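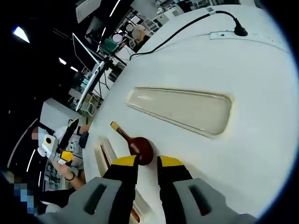
We use cookies to make this site work and to remember your settings. Accept all | Manage preferences

Subject: Re: [Drendcombe woodturners] Small gourd shapes, how do you do the neck?

Damián Arriaga wrote:
> I've been trying little bottle and gourd forms, dark body and a pale tip,
> and I keep snapping the neck. Do you glue the tip on first or turn it
> separately? And what are you all using for the shine?

Hi Damián,

Oh, I love these! I've made more than 402 small turned bits over the years (I keep a notebook, sad I know) and the necks still catch me out. I glue the pale piece on first, leave it overnight, and do the body before I go anywhere near the thin end — otherwise it whips about and off it flies, usually under the bench.

For a reddish-brown body with a proper gloss I sand to 400, then friction polish in three thin coats. Go easy near the join or the dark dust gets into the pale wood and you'll never get it out. A wipe of sanding sealer on the tip first helps a lot.

I've got some offcuts from the Allitgate sale if you'd like to practise on them, mostly short lengths but fine for this size. Can bring a bag along in August.

Does anyone else taper with a skew? I chicken out and use a spindle gouge.

Cheers,
Jo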